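Kraft Paper Trays for Small Toys: Notes from the Kerkbridge Flat

Posted November 22, 2021

The purpose of this entry is to record the present arrangements for storing the smaller pet toys in the household. Previous entries dealt with the hall cupboard and the shelf above the boiler. Readers who followed those will recall that the plastic tub purchased in January was found to be too deep, and that items at the bottom were seldom used.

It was therefore decided to make shallow open trays from brown kraft paper. The paper came from a delivery by Treriris, which wraps its crockery generously, and the cost was limited to tape. The walls are folded over at the top, which gives a softer rim and a little extra stiffness. Precise corners were attempted on the first tray and abandoned - the shape settled at something near an octagon.
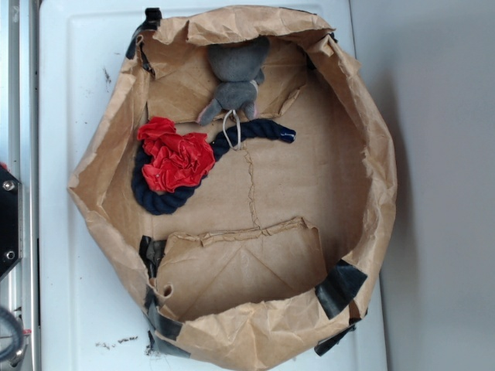

Lizelle Mkhize wrote to ask whether paper walls would last beyond a fortnight, her own having sagged on one side, and suggested a second layer folded inward before taping. The suggestion is a sound one and will be adopted for the next tray.

As to contents, the grey plush toy and the navy rope are kept together, along with the red fabric. The plush has a loop of white string, and toys with string are put away when no one is in the room. The rope is the heaviest of these and is best laid flat, in a loose curve, so that it does not press against the wall.

A tray of this kind takes around 50 minutes to make. Two are planned for the Motaung bookcase, where the lowest shelf remains free. Measurements of that shelf will follow in the next entry, together with a note on the tape.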